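Irthorpe Forum > Days Out and Events > Ostine Lantern Nights, worth it with little ones?

posted by wellies_and_wine, 2018-04-24

Has anybody booked the Lantern Nights at Ostine Gardens in May yet? I've got two under six who are mad for anything that lights up, and my sister went to the first one and came home raving (she said the heron over the lake was worth the ticket by itself!). But it doesn't get properly dark till gone nine that time of year, and mine turn into gremlins at half seven.
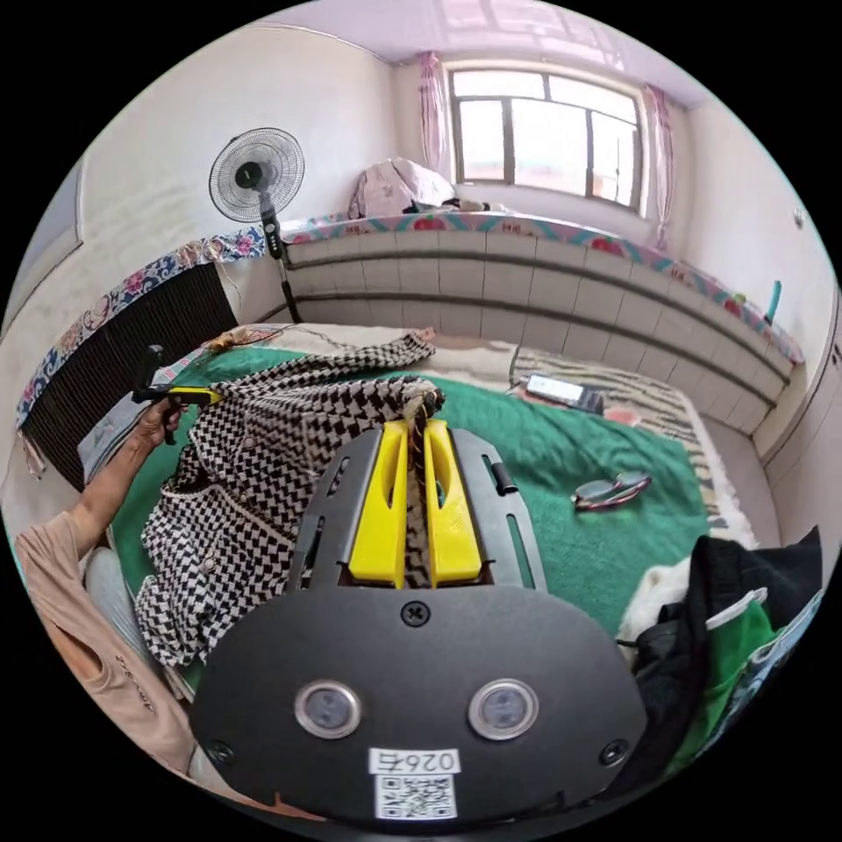 I'm also dithering over the parking. Their website says 500 spaces at the main gate and then you're sent to the Karico field, and I don't fancy a pushchair across that after rain. Is there a bus from town or did I dream it?

reply by tombola_king

You didn't dream it! Zepeda Coaches run one from the station, last one back is 2100 though, so you'd see the lanterns switched on and then leg it. Daft timing if you ask me. We went last year and ended up sharing a taxi home with a very jolly hen party.

reply by MrsPondweed

Going to be the grump here. We thought it was overpriced. Over an hour in the queue for chips, the music was so loud by the bandstand that my youngest had his hands over his ears, and half the "trail" was the ordinary garden path with a few fairy lights chucked on it. Lovely lake bit, I'll give them that. Save your money and do the Christmas one.

reply by wellies_and_wine

Oh no, the chips! That'd finish us off. Might do a picnic tea in the car first and put them in pyjamas under their coats, we did that for the fireworks and they went straight from car seat to bed. The big one has already picked her outfit, mind you, and pyjamas aren't part of it.
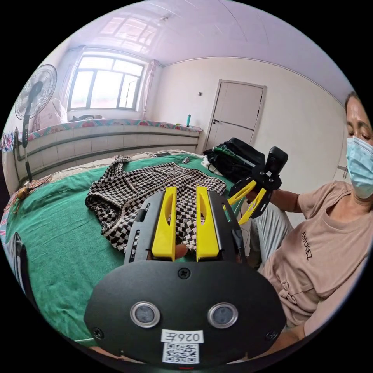 Light brown T-shirt, grey trousers, blue mask

reply by gatepost

Have to disagree with MrsPondweed, we had a brilliant night. Go on one of the early dates before word gets round, turn left at the gate when everyone else goes right, and you get the lake nearly to yourselves. Our lot loved the dragon tunnel, we went through it 8 times and I'm not exaggerating. Chips were fine, ten minutes tops.

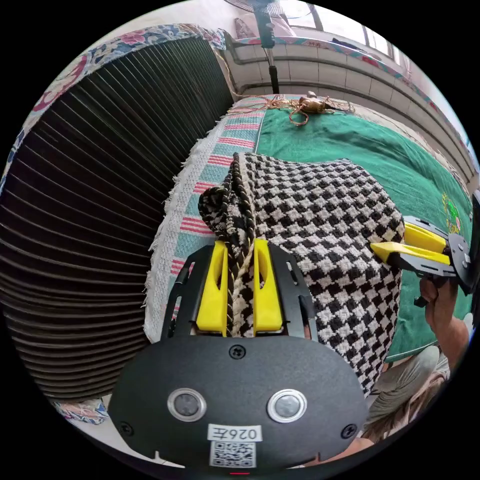
Take a torch as well, the bit behind the walled garden is pitch black and I went right over a tree root. And the Karico field has matting down now, so a pushchair should manage it.

reply by MrsPondweed

Ten minutes? You must have been there on a different planet, gatepost. Fair enough about the dragon tunnel though, mine did like that.

reply by tombola_king

Order number on my tickets was 1561 this morning, if that tells anyone how fast they're selling. Picked a late slot and I'm bringing my own sandwiches.

reply by wellies_and_wine

Right, I'm sold, early date and left at the gate. Does anyone know if they let you in with a scooter?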